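首页 > 少年科学 > 爱问“真的吗” > 纸从哪里来

牛皮纸真的跟牛有关系吗?

文/Dušan Čierny 四月

先交代一下,我这个人不太容易相信别人的话。小时候大人告诉我,西瓜籽吞下去会在肚子里发芽,我等了整整一个夏天,什么也没长出来。从那以后,凡是听见“大家都知道”这几个字,我就想再问一句:谁说的?怎么知道的?

今天要问的是牛皮纸。就是包快递、做纸袋、包书皮用的那种棕色的纸。它叫牛皮纸,那它是用牛皮做的吗?

我问过一个班的小朋友,有人举手说是,有人说不是,还有一个说“一半是牛皮,一半是纸”。这个回答很会做人,可惜也不对。

先看名字

名字是最会骗人的东西。热狗里没有狗,蜗牛也不是牛,鲸鱼不是鱼,“老婆饼”我就不多说了。所以一样东西叫什么,不能当作证据,顶多算一条线索。

从前的人确实用动物的皮来写字。把小牛、绵羊或者山羊的皮泡过、刮干净、绷在架子上晾干,就能得到又薄又结实的一张,可以两面写字。那种东西叫羊皮纸或者犊皮纸,很贵,做一本厚书要用掉许多张皮。你要是在博物馆里看到它,请注意,它虽然叫“纸”,其实是皮。

而今天的牛皮纸刚好反过来:它虽然叫“皮”,其实是纸。中文里为什么这样叫,常见的说法是它颜色黄褐,又结实得像牛皮。这个说法听起来有道理,不过我得提醒你,听起来有道理的说法也可能是后来的人补上去的。我没有找到第一个喊它“牛皮纸”的人,所以这里先打一个问号。

英文里它叫 kraft paper。kraft 在德语和瑞典语里是“力量”的意思。名字里一头牛都没有。

再看它是什么做的

答案是木头,多半是松树、云杉这一类的针叶树。

你拿放大镜看一片木头,会看到里面有很多细细长长的东西,顺着一个方向排着,这就是纤维。纤维和纤维之间有一种东西把它们粘住,叫木质素。树能站得笔直,风吹来不会软成一团面条,木质素有很大的功劳。

可是造纸的时候,木质素就有点碍事了。它把纤维粘得太紧,分不开。怎么办?

第一个办法很直接:磨。把木头按在粗糙的磨石上使劲磨,磨成浆。这样快是快,可是很多长纤维给磨断了,做出来的纸不太结实。许多报纸用的就是这类浆,你轻轻一扯就开了。

第二个办法是煮。把木片放进一口很大很大的锅里,加上一种碱性很强的药水,加热加压,煮上几个小时。木质素大部分化到药水里去了,剩下的长纤维还是长长的。用这种浆做出来的纸就特别耐扯。十九世纪末,有一位德国的化学家想出了这个办法,牛皮纸的“力量”就是这么来的。

注意,这口锅你可不要在家里学。那种药水会烧伤皮肤,煮的时候还有一股臭鸡蛋味儿。我去过 Brerkby 镇外的一家造纸厂,车还没停,坐在后排的人就开始互相怪罪了。 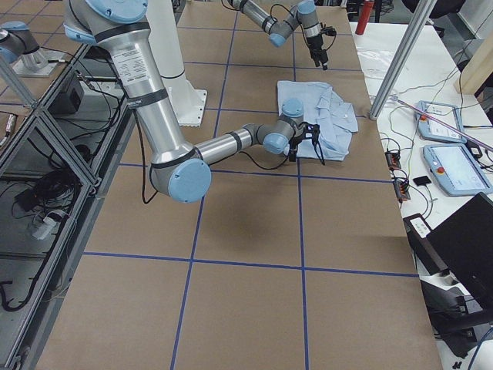
煮完以后的浆是棕色的,里面还留着一点木质素。想要白纸,就得再漂白。牛皮纸省掉了这一步,所以它保持着原来的棕色。

那么,棕色的就一定环保吗?

到这里我又要皱眉头了。

很多商店喜欢用棕色纸袋,上面再印一片绿叶子,好像在说:你看,我多爱护地球。Norkness 超市的袋子上甚至写着“100% 天然”。天然是什么意思?木头是天然的,没错。可是那口大锅是天然的吗?运木头的卡车是天然的吗?毒蘑菇倒是天然的,你吃不吃?

我不是说纸袋不好。它能回收,掉在野外也比塑料袋烂得快,这些都是真的。可是做一个纸袋要用不少水和能量,往往比做一个薄塑料袋还多。要是拿回家就扔,那它的好处就打了折扣。一个袋子究竟好不好,要看它是怎么做的,用了几次,最后去了哪里。光看颜色看不出来。

还有一件事更狡猾。白纸可以染成棕色,塑料膜上也可以印棕色的花纹。有些棕色的“纸”杯、“纸”碗,里面贴着一层薄薄的塑料,不然汤早就漏光了。所以下次看见棕色,先别急着鼓掌。

自己动手查一查

不要光听我说。我也可能弄错,而且我从来没见过你手里的那张纸。下面的试验很安全,在厨房桌子上就能做。

准备:牛皮纸一张,旧报纸一张,白色的打印纸一张,剪刀,一碗清水,一只小篮子或者一个塑料袋,还有一些硬币。

试验一,撕一撕。把三种纸都撕一条下来,先竖着撕,再横着撕。你大概会发现,有一个方向撕得比较直,另一个方向歪歪扭扭。那是因为造纸的时候,纤维多半顺着机器转动的方向躺下了。再看撕开的毛边,哪一种纸的毛最长?

试验二,挂一挂。把每种纸剪成一样宽的纸条,宽 2 厘米,长 20 厘米。一头用夹子固定在桌边,一头挂上篮子,往里一枚一枚加硬币,直到纸条断掉。把硬币的数目写下来。

每种纸要做 5 次。为什么?因为只做一次的话,可能那一条刚好有个小裂口,也可能是你放硬币的时候手抖了一下。我女儿第一次做,报纸竟然赢了牛皮纸,她高兴地跑来通知我,我这篇文章可以不用写了。后来我们一检查,那条牛皮纸的边上剪出了一个小豁口。她又做了几次,报纸就再也没有赢过。

试验三,泡一泡。把三种纸条放进水里,等几分钟再轻轻拉。都变软了,对不对?纤维之间靠得很近,互相“拉着手”,水一钻进去,手就松开了。要是有一条怎么泡都不软,水珠还在上面滚来滚去,你就要怀疑它身上涂了东西。

做试验之前,先把你猜的结果写在纸上,写完不许改。人有一个毛病,看到结果以后就会说“我早就知道”。写下来,你就赖不掉了。

几句常听到的话

“牛皮纸永远撕不破。”假的。你刚才已经撕过了。

“纸可以一直回收下去。”也不对。每回收一次,纤维都会变短一点,变得弱一点。回收很多次以后,它们就短得拉不住手了,工厂得往里面加新的长纤维。

“用一张纸就等于砍一棵树。”一棵树能做出来的纸多得很,而且不少纸浆用的是锯木厂剩下的边角料。可是反过来说“用纸一点也不伤树”,那也太便宜自己了。要看树是从哪里砍的,砍完了有没有再种。

“吹牛皮的牛皮,就是牛皮纸的牛皮。”这句是 Eze 小学一位同学写信告诉我的。我很喜欢,可是他没有写证据。据说从前有人把整张的皮吹足了气当筏子,在河上渡人,有人猜“吹牛皮”跟这个有关。是不是真的,我也不敢打包票。你要是查到了可靠的书,请把书名和页码一起寄给我,光写“我爷爷说的”不算数,虽然你爷爷很可能是对的。

读者留言

小满妈妈:孩子做了挂硬币的试验,打印纸居然挂得比我猜的多得多,硬币滚到沙发底下去了,现在还少两枚。

四年级的豆包:我泡了三种纸,还泡了一个蛋糕店的纸盒,纸盒外面软了,里面有一层膜撕得下来!!

Rekach 读书会:请问作者,宣纸是哪种办法做的?下次能不能写宣纸?

老林:“吹牛皮”那一段我看也悬,皮筏子我在黄河边坐过,人家用的是羊皮。

不吃香菜:那鲸鱼为什么叫鱼,你还没说。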